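4. Extraction de l'ADN sur colonnes Gridus

4.1 Avant de commencer

Le présent chapitre s'applique aux échantillons de sang total et de culots cellulaires préparés selon le chapitre 3. Il ne couvre pas les tissus inclus en paraffine, traités dans l'annexe B du manuel Dornodberg.

Vérifier que le tampon de lyse NL ne présente pas de précipité. Le cas échéant, chauffer le flacon à 37 °C jusqu'à dissolution complète, puis mélanger par retournement. Ne pas vortexer.

L'éthanol n'est pas fourni. Il doit être ajouté au tampon de lavage LW1 avant la première utilisation, conformément au volume porté sur l'étiquette. Cocher la case prévue à cet effet sur le bouchon.

ATTENTION – Le tampon NL contient un sel de guanidine. Ne jamais le mettre en contact avec de l'eau de Javel ou une solution acide. Porter des gants, une blouse et des lunettes de protection.

4.2 Lyse

1. Déposer 20 µl de protéinase K au fond d'un tube de 1,5 ml.
2. Ajouter 200 µl d'échantillon. Compléter au besoin avec du PBS.
3. Ajouter 200 µl de tampon NL et mélanger immédiatement.
4. Incuber à 56 °C pendant 10 minutes.
5. Centrifuger brièvement afin de ramener les gouttelettes du couvercle au fond du tube.

Note : une incubation prolongée ne diminue pas le rendement. Les culots congelés peuvent nécessiter un temps de lyse plus long, jusqu'à disparition des amas visibles.

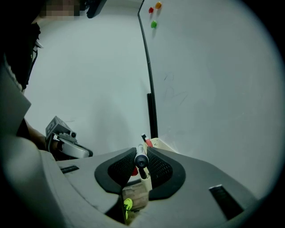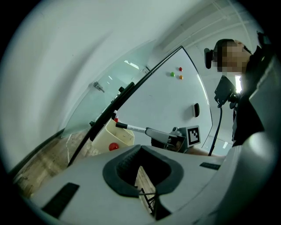

L'identification des tubes relève de l'opérateur et doit être achevée avant le transfert sur colonne. Chaque tube porte le numéro d'échantillon sur le couvercle et sur le flanc, suivi des initiales de l'opérateur. Un marqueur effaçable à sec à capuchon noir, comme celui que tiennent les deux doigts de la pince sur la première vue, convient au tableau de suivi de la paillasse, mais ne doit pas être employé sur les tubes : son tracé ne résiste ni à l'éthanol ni au frottement des gants. Utiliser pour ces derniers un feutre résistant aux solvants ou les étiquettes cryogéniques Khoo.

4.3 Fixation et lavages

6. Ajouter 200 µl d'éthanol absolu au lysat. Mélanger par pipetage.
7. Transférer la totalité du mélange sur la colonne sans toucher la membrane.
8. Centrifuger à 6 000 × g pendant 1 minute. Éliminer le filtrat.
9. Ajouter 500 µl de tampon LW1. Centrifuger dans les mêmes conditions et éliminer le filtrat.
10. Ajouter 500 µl de tampon LW2. Centrifuger à 14 000 × g pendant 3 minutes.
11. Placer la colonne dans un tube collecteur neuf et centrifuger à vide pendant 1 minute.

ATTENTION – L'étape 11 est obligatoire. Un résidu d'éthanol inhibe l'amplification et fausse la lecture sur le fluorimètre Navow.

4.4 Élution

12. Placer la colonne dans un tube de 1,5 ml identifié.
13. Déposer 50 µl de tampon d'élution au centre de la membrane.
14. Laisser reposer 5 minutes à température ambiante.
15. Centrifuger à 6 000 × g pendant 1 minute.

Une seconde élution augmente le rendement total de 6 % environ, au prix d'une dilution de l'éluat. Elle est déconseillée lorsque l'échantillon est destiné au séquençage.

Conserver l'ADN entre 2 et 8 °C pour un usage dans la semaine, à -20 °C au-delà. Éviter les cycles répétés de congélation et de décongélation.

Responsable de la rédaction du chapitre : Mawar Latuheru. Révision d'octobre.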